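# Dyeing old cotton tablecloths with onion skins: how many skins, and do I need alum?

**Enikő Csonka**

Hi everyone! I've fallen headfirst into natural dyeing after a weekend workshop at Flillcombe and I can't stop looking at the compost bucket differently. My next project is a pile of old cotton tablecloths from my aunt's place in Kuslow. They're a bit dingy but the fabric is beautiful and heavy, and I'd love to get them to a warm gold or even a rusty orange.

I've been hoarding brown onion skins since March and have 191 grams of them, dry, in paper bags. The tablecloths are a lot heavier than that (the kitchen scale gave up, so I don't have a number). At the workshop we only did wool, and it took the colour straight away. I've read that cotton is much fussier.

So, will my skins go far enough, and do I need to use alum first? Could I just throw everything in the pot and hope? I've got a 20 litre stainless pot and a very patient partner.

---

**Gwion Meredith**

Love this, onion skins are the best first dye for cotton by a mile! You've picked well.

Skins first. I aim for half the dry weight of the fabric if I want a good gold, and equal weight if I want it heading to orange. So 191 grams will look after a bit under 400 grams of cotton nicely. That might be one small cloth, or a few napkins. Ask at your local greengrocer, they usually let you clean out the bottom of the onion bin and are glad of it.

Before anything else, scour the cotton. Even old, well-washed tablecloths are full of starch, wax and decades of roast dinner. Simmer them for an hour or two with washing soda and a little plain detergent. The water goes the colour of weak tea, which is disgusting and very satisfying. Rinse, and do it again if the second lot of water still looks brown.

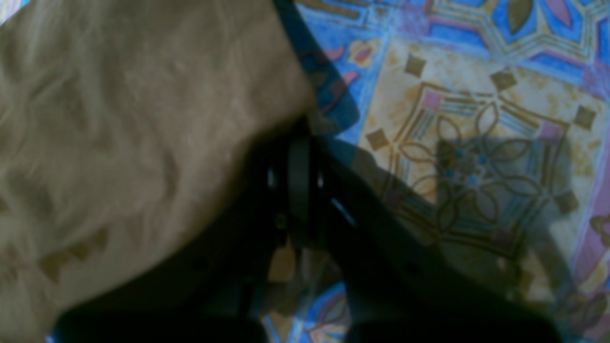 Then yes, I'd use alum. Onion skins have enough tannin that you'll get some colour without it, but it's flatter and it fades sooner. For cotton I do a tannin bath, then potassium alum at 15 per cent of the dry fabric weight with a small amount of washing soda. Dissolve them in separate jugs, because they fizz like mad when they meet. Leave the cloth in overnight.

For the dye, simmer the skins for an hour, strain them out (truly, strain them, or you'll get freckles), put the damp cloth in and keep it just under a simmer for another hour. Let it cool in the pot. I leave mine until morning and the difference is huge.

Give the cloth room to move. A 20 litre pot sounds enormous until there's a tablecloth in it, so do one at a time and stir often, or you'll get pale patches along the folds. Some of us do that on purpose, mind you!

---

**Bleddyn Pumphrey**

I never bother with alum. Just boil the lot. Came out yellow, looks fine, had it on the line all summer. Colour's a bit lighter now.

---

**Tomos Samuel**

Agree with nearly everything Gwion wrote, and I just want to add the fun bit: iron! Once you have your gold, take a small piece and dip it in warm water with a tiny pinch of ferrous sulphate. It swings to olive in minutes. Keep a separate bucket for it and wear gloves. Too much iron will weaken cotton over time, so go gently on anything you treasure.

Red onion skins are worth saving in their own bag too. On cotton with alum mine go a greenish tan, never pink, no matter how pink the water looks. I was crushed the first time and now I prefer it to the gold.

One practical thing: dye a sample strip first. I cut mine from the hem allowance and soak 4 or so in the same bath, pulling them out at different times. Pin them in a notebook with the date and the water you used. Our tank water in Ellcombe gives a much softer colour than the town supply, and I'd never have worked that out without the notebook.

Wash the finished cloths in cool water with a pH neutral soap and dry them in the shade. Please post the results, I'd love to see how the heavy ones come up!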